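Notebook | Entries | Materials | Contact
Filed under: Finishes, shop log
3 min read

5/1/20

Oil and wax tests, continued

Picked up the finish trial again this morning. The question is still whether the Husa blend is worth the extra drying time compared with plain linseed from Fistau. Both cans were opened in the same week, so age shouldn't matter much.

Test pieces are maple offcuts from the Birnska order, all planed to the same thickness and sanded to 220. Half went up to 320 afterward. I wrote the grit on the end grain in pencil this time. Last round I used tape and the oil lifted it, and I lost track of two pieces.

Weights

Heaviest piece was 1,145 g before oil. The full stack came to 2,091 g with the smaller offcut added. I want to weigh again once the second coat has cured. If the Husa pieces have taken on more than the linseed ones, that would fit with what I see on the surface, where the Husa looks fuller but also a little blotchy near the knots.

The scale drifts if it sits near the door. Moved it to the back bench and zeroed it again. Please leave it there.

First coat

Linseed: flooded on, left 20 minutes, wiped off. Soaked in fast on the 220 pieces. The 320 pieces held a wet film longer and needed a second wipe. No sticky spots.

Husa: went on thicker than I expected. The shop was cold and I should have warmed the can in a bucket of water first. Wiped at 20 minutes, came back later and found beads of oil had crept out of the open grain, so wiped again. Will check a third time before locking up.

Rags are spread flat on the rail outside. Do not ball them up and put them in the trash.

Water spots

Put drops of tap water on the cured pieces from the first round and left them for 8 hours. Linseed showed pale rings. They faded after a light rub with more oil, but they did not go away completely. The Husa pieces showed one faint ring on the 220 side and none on the 320 side. That is a better result than I had written down last time, when the coat was probably still soft.

I don't trust the water test much for things that get washed every day. Boards in a kitchen get soap, hot water and a scrub pad. A drop sitting still on a flat piece says very little about that.

Round pieces

Flat offcuts are easy. Round work has end grain on two sides of the rim, and it drinks oil there while the long grain is already full. Plan is to do the rim first, wait, then do the faces. Handles last.
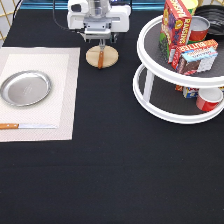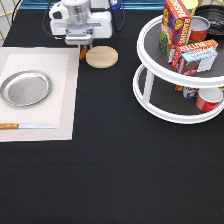 To do

- Reweigh all pieces after the second coat.
- Ask Ojeda if the wax comes in a smaller tin. We don't go through enough of it.
- Try 2,000 grit wet paper on one Husa piece, only to see what it does.
- Repeat the water test in July when the shop is warmer.
- More pencils.

Previous entry | Next entry | Back to all entries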